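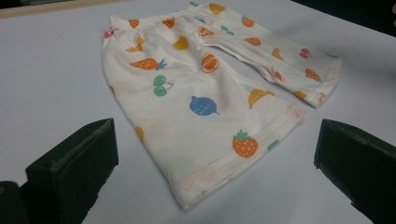
We've been making the Wekix elastic threader since the days when our whole range fitted in one drawer, and it's still the thing people write to us about most. If you sew, alter or rescue clothes for small people, you'll know the job it does: getting a length of elastic through a narrow fabric channel without twisting it, losing the end or saying something you shouldn't. A gathered waistband on a little pair of fruit-print trousers is exactly the sort of place where it earns its keep, as the cotton is thin and soft and a safety pin loves to snag in it. The Wekix glides through. I still get a bit of a thrill every time it pops out at the other end!

## What you get

The set has three threaders in a flat tin, plus a printed card of elastic lengths by age (newborn up to ten). All three are smooth stainless steel with a rounded nose. The difference is in the width:

- **Narrow**, for elastic up to 6 mm. Cuffs, doll clothes, face coverings, the necks of peasant blouses.
- **Middle**, for 8 to 15 mm. Nearly all children's waistbands, and the one you'll reach for most.
- **Wide**, for 20 to 30 mm. Grown-up pyjamas, skirts, drawstring bags with flat tape.

Each one has a toothed clip at the tail with a sliding ring. Put the end of the elastic between the teeth, push the ring up until it stops, give it a tug. If it moves, trim the elastic square and try again – a frayed end is nearly always the trouble.

## What's new in this version

The old ring was plain and rather slippery, and plenty of you told us so. Our workshop at Gumthorpe went through a heap of samples before settling on one with fine ridges all the way round, and it's so much nicer to grip, especially if your hands are cold or your fingers aren't what they were. The body is also 36 mm long on the middle size now, down from the old one, which makes a surprising difference when you're easing it round the tight curve of a toddler's waist.

The steel comes from Sernberg, as before. We did try a plastic version. It was cheaper and came in some lovely colours, but the teeth wore smooth and we dropped it.

## How to use it

1. Leave a gap of 3 cm or so in your casing when you stitch it, ideally at the centre back.
2. Cut the elastic. The card gives a starting length, but do measure the child if they'll stand still.
3. Pin the loose end to the fabric beside the gap, so it can't follow the rest inside.
4. Clip the other end into the threader and feed it in, nose first.
5. Bunch the fabric up over the threader, hold the nose through the cloth, and pull the bunching back behind it. Keep going in short moves.
6. At side seams, tip the nose slightly away from the seam allowance. Tacking the allowances flat beforehand is a great help.
7. Lay everything flat and check for twists before you join the ends.

Overlap the ends by 1 cm and sew a small square with a zigzag. Then stretch the waist a few times to spread the gathers and close the gap.

For old clothes where the elastic has gone baggy, unpick just enough casing to reach it, snip, and sew the new elastic to the old one. You may not need a threader for that at all, though if the old elastic has been stitched down along its length you'll have to take it out first.

## Which elastic?

Woven or knitted for trousers, please. Braided elastic gets thinner when it's stretched and tends to roll in a wide channel, but it's fine in cuffs. Our own soft knitted elastic is sold on 60 m reels and also by the metre, in white and black. It washes well and it's kind to tummies.

## Looking after the set

Wipe with a dry cloth after use and keep the tin shut. A drop of sewing machine oil under the ring once a year keeps it moving freely. Don't put the threaders through the dishwasher (the ring goes stiff).

## Details

| | |
|---|---|
| Item number | 1,819 |
| Sizes in set | Narrow, middle, wide |
| Material | Stainless steel |
| Tin | Hinged, flat |
| Goes well with | Ogilvie seam gauge, soft knitted elastic |
| Spare rings | Sold in pairs, state size |

The first run of the new version was 3,000 sets and the second is due in May. Spare rings for the older threaders are still in stock, and they fit the new bodies too.

Page updated 18 January 2021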